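Rurkham Tower Rebuild: Project Report
Kekeli Mensah
Project partner: Kwabena Amoah
Apr 7, 2022

What we set out to do

Our course asks everyone to take a piece of old kit and learn it properly, and Kwabena and I picked a Dell tower that had been sitting in the Rurkham store room since November. I'd never opened a computer before this (Kwabena had, once, to get a stuck disc out), so the plan was simple: strip it, clean it, put it back together and write down what we learned.

Taking it apart

We gave ourselves 35 minutes for this and it took 67! Most of that went on the cooler. The old paste had set hard and I was terrified of yanking the processor out of its socket, so we rocked the cooler gently from side to side until it let go. Then came the cleaning, which I loved. Cotton buds, a soft brush, and a lot of dust from the bottom of the case.

We kept the screws in an egg box with labels on, an idea we pinched from the Jokska group, and I'd do that again without a second thought.

Memory

I thought memory would be the boring bit, and it ended up being my favourite. The board has two banks of four slots, one on each side of the processor, and the white latches make them easy to find even in a dark case. We left the cooler off while we worked on this part so there was more room to get in.
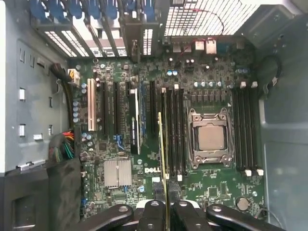
The notch is what caught me out. I had my first module the wrong way round and kept wondering why it wouldn't sit down. Kwabena turned it, lined up the gap with the little ridge in the slot, and it went in with a click at each end. You do have to press harder than feels polite.

What I'd change

I'd take more notes as we go. We wrote up the cabling from memory and got two of the leads muddled, which cost us most of an afternoon. I'd also like to try a different case next time, maybe the Pirkine one on the bottom shelf, and see if I can do the memory on my own.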